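Ticket 1371
Subject: White paper cups sticking together in the sleeve
Site: Drultville, second floor break room
Opened by: Arnulfo Ccori
Category: Kitchen supplies
Priority: Low
Status: Closed

Problem as reported

The new white paper cups come out of the dispenser stuck together. You pull one and get two or three. People either drink from a double cup or leave the extras on the table, and those end up in the trash. We went through a full sleeve before lunch, when one normally lasts two days. The cups are from the Zerkari case that came in April, 1000 to a case. The old ones from MacLeish did not do this.

Reply from Supplies, Skistville

Please check the following and write back.
Is the case stored upright or on its side?
Is anything stacked on top of it?
Does the sticking happen with cups taken straight from a sleeve, or only from the dispenser?

Update, Arnulfo Ccori

Case was on its side under the sink with almost 22 pounds of copier paper on top. I moved the paper. The bottom sleeves were squashed oval and I set those apart.

Straight from a squashed sleeve, cups stick. Straight from a round sleeve, they come apart with a small twist. From the dispenser, both kinds stick, the squashed ones worse.

I also looked at the cups one at a time on the table. A cup that has been pressed out of round won't sit flat rim down. It rocks if you touch it. A good one stands on its rim without moving. That is the quickest check I found, and it can be done with cups that are going to be used anyway as long as the table has been wiped.
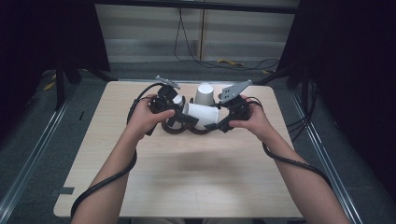
The other thing is the dispenser itself. The ring at the bottom was set for the MacLeish cup, which had a thicker rim. With the Zerkari cup it lets the first rim through and catches on the third or fourth. There is a dial behind the front plate with 2 settings. It was on the wide one.

Reply from Supplies, Skistville

Turn the dial to the narrow setting and load round sleeves only. Don't fill above the line, the weight pushes the stack together. Keep the squashed sleeves for paint, seeds or whatever, we don't need them back.

Update, Arnulfo Ccori

Dial changed at 9:40. Loaded half a sleeve. Pulled cups through the morning and got singles except once, when I pulled at an angle. Straight down works.

Put a note on the dispenser: pull straight down, one hand. Case now stands upright on the shelf next to the filters with nothing on it.

Still open on my side: the front plate doesn't click shut on the left. Taped for now. Will open a separate ticket if the tape doesn't hold.

Closed by Supplies. Plate clip added to the next order for Drultville.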